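Fakska on writing words second

The singer and main songwriter of Fakska is early for our Wednesday call, and has already made tea. The band's second album, Urnuson, comes out in January on the Dreltavora label.

Most of the songs started without words. "I sing nonsense over the chords until the tune settles," the singer says. "Some of those sounds stay. The chorus of Ngubane was just a noise I was making in the kitchen. Then we found out it was a surname, and we kept it anyway."

The rest of the band heard the demos that way, and the drummer still counts songs in by their nonsense titles. There is one track, the slow one that closes side one, where the proper lyric was only finished after the backing had been recorded. "I had 5 verses and there was room for two. I cut the ones I liked best, which hurt a bit, but they were the wordy ones."

The band recorded in a hired hall with a low stage and poor heating. They played together in one room and kept most of the first takes. The bass had to be done again — a loose cable — and the piano was tuned twice.

Asked about the first album, the singer is less keen. "It's too fast. We were nervous and we played everything as if the bus was coming. I can listen to the last song on it, and that's all."

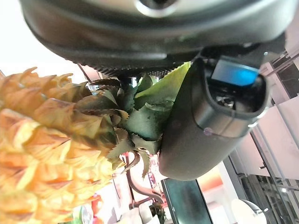 "With this one I wanted gaps. If you leave a gap, the guitar doesn't have to shout." The guitarist took some persuading, and two songs went back to their older, louder versions before mixing.

Dreltavora is pressing 200 copies on vinyl, with the lyrics printed on the inner sleeve. That was the label's idea. "I'd have left them off. But my mum wants to know what I'm singing, so she'll get a copy."

A short run of shows follows in the spring, with a borrowed keyboard and the same van as last time.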